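What Is a Petri Dish?

A petri dish is a shallow, round container with a flat bottom and low sides. It comes with a lid that is slightly wider than the dish, so the lid fits down over the rim. Scientists use petri dishes to grow things that are too small to see, such as bacteria and molds. Most dishes are clear. They can be made of glass or plastic. Glass dishes can be cleaned with high heat and used again. Plastic dishes are normally used once.

What goes in the dish

Living things need food and water, and bacteria are no exception. The material that supplies both is called a medium. When there is more than one kind, the word is media. Many media are made with agar, a substance that comes from seaweed. Agar powder is mixed with water and nutrients, heated until it dissolves, and poured into the dish while it is still liquid. As it cools, it sets into a firm gel. The gel is similar to a gelatin dessert, but it stays solid in a warm room.

Media come in many colors. Some are pale yellow and some are red. Others are green or blue. The color may come from the ingredients or from a dye. Certain dyes change color when the medium becomes more acidic. This tells the scientist something about what is growing there.

What the lid does

Air carries dust, and dust carries bacteria and mold spores. A spore is a tiny cell that can grow into a new mold. If a spore lands on the medium, it can grow and spoil the experiment. This is called contamination. The lid blocks falling dust but does not seal the dish. A small amount of air can still pass between the lid and the rim.

To limit contamination, the lid is lifted for the shortest time possible. Many workers raise one edge and keep the rest of the lid over the dish. The lid is held by its side, and the inner surface is not touched.

Marking a dish

A dish needs a mark so that it can be told apart from the others. Labels usually go on the bottom half, the part that holds the medium. Lids can be switched by mistake, and a label on a lid would then go to the wrong dish. A mark may be a letter, a number, or a simple shape. An X is easy to draw and easy to recognize.

Trays and racks

A round dish slides easily on a smooth surface. A shallow tray with raised sides keeps it in one area of the table. Trays are also used to carry several dishes at once. Where many dishes are stored, racks hold them in stacks. The Kelari rack at the Fonseca Science Room, for example, has 4 columns with 6 dishes in each.
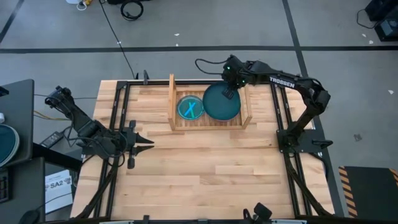
Why are petri dishes often stored upside down?

Water from the warm medium can collect on the inside of the lid as small drops. If the dish is right side up, the drops may fall onto the gel and spread the bacteria around. With the dish turned over, the water stays on the lid.

From one cell to a colony

A single bacterium is too small to see without a microscope. It grows and then divides into two. Those two divide to make four, and the process continues. After enough divisions, the group forms a visible dot called a colony. One colony may contain millions of cells. Colonies differ in color, shape, and edge, and these differences are recorded in a notebook.

If a dish has more than 200 colonies, the dots may run together and become hard to count. The sample is then thinned with clean water and spread on a fresh dish.

Words to know

Agar: a gel-forming substance from seaweed.
Colony: a visible group of cells growing together.
Contamination: the presence of unwanted living things or material.
Medium: the material that feeds what grows in the dish.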